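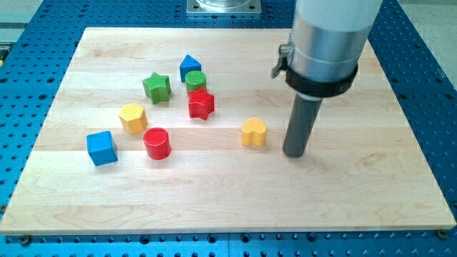
4 min read

How to Move a Nightly Batch Job Off an Old Server

Most companies that have been running for a while have at least one job like this. It starts at 2 a.m., it lives on a machine with an operating system past support, and the person who wrote it has left. The steps below are the ones we used at Ruston to move a billing export called Masanja to a new host. They should work for any scheduled job that reads from a database and writes files.

Before you start

You need read access to the old server, an account on the new one, and a contact in each department that uses the output. Get the contacts first. Access requests can be handled while you talk to people.

Step 1: Find out what the job does

Open the scheduler and copy the full command, including the account it runs under. Then open the script and write down every file path, database name and hard-coded address. Our script was 1,408 lines long and called two others, one of which sat in a home directory that had been skipped by every backup.

Do not clean anything up yet. If a section looks dead, mark it with a comment in your own copy and move on.

Step 2: List who reads the output

Check the access logs on the output folder for a full month. January is a good choice if your company runs year-end reports, because some files are only opened then. Lempi Hyvönen in our finance group found a spreadsheet that pulled from the folder by drive letter, and it would have broken on the first night.

Step 3: Save a set of known results

Copy the input and output from several past runs to a folder that cannot be changed. Pick at least one month-end run and one run that failed. Our test set had 2,000 invoices in it.

Step 4: Set up the job on the new host

Install the same language version the old server uses, even if a newer one is available. Upgrade later as a separate change. Put passwords and paths in a settings file, and set the time zone explicitly. The old machine was on local time and the new one defaulted to UTC.

Step 5: Compare

Run the new job against the saved input and compare the files byte by byte. Our first comparison showed 839 differences. Nearly all of them were line endings. The others came from a rounding setting in the database driver.

Step 6: Run both

Leave the old job in place and send the new output to a second folder. Compare the two each morning. Continue through one full month-end.

Step 7: Switch over

Point the shared folder at the new output and disable the old schedule, but leave the script where it is. Keep the old server powered on until the next quarter closes, then take a final disk image and file the shutdown request.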